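The Blue One

I wasn't looking for it, I should say that first. I was looking for the spare key to flat 29, which my sister swore she'd left in the hall cupboard before she went off to Veduvholm, and I'd got as far as the third carrier bag (gloves, a bicycle lamp, more gloves) when I put my hand on something soft and knew exactly what it was before I'd even pulled it out.

My blue zip-up! The one I'd accused her of losing. The one I'd accused the launderette at Puklow of losing too, quite loudly, with a queue behind me. I'd even written them a letter. They sent back a voucher for two service washes and I used both of them, and now I'd have to go in and say something, or else find another launderette for the rest of my life.

I took it through to the sitting room and forgot about the key completely.

You have to understand that I wore that thing for an entire winter. I wore it on the night ferry when the heating packed up, and to the interview at Damgaard, under my good coat, zipped right up to the chin so that they wouldn't see I'd spilt soup on my shirt. I got the job as well. I had it on when Mum rang about the house, and I remember running the zip up and down, up and down, all the time she was talking, until she asked what that noise was and I said it was the line.

It used to be a proper blue. I'd swear it was as blue as a swimming pool when I bought it, and now it's gone the colour of old airmail paper. It smelt of the cupboard, and a bit of bicycle.

I rang my sister.

"Did you find the key?" she said.

"I found my jacket."

There was a long pause, with gulls in it.

"Which jacket?" she said, in the voice she used when she was nine and had eaten the icing off something.

"You said you'd never seen it. You helped me look!"

"I did help you look," she said. "I just didn't look in there." And then, after a bit more gull - "It was cold, and you were being horrible that week. I was going to give it back in April."

I said April of which year, and she started laughing, and then I did too, which annoyed me because I'd had a whole speech ready.

"Keep it out," she said. "I'll want it when I come home."

I told her she could want all she liked. The key was in the bicycle lamp, by the way, where the battery should have been.

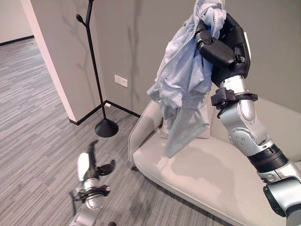
The blue one, back in the sitting room.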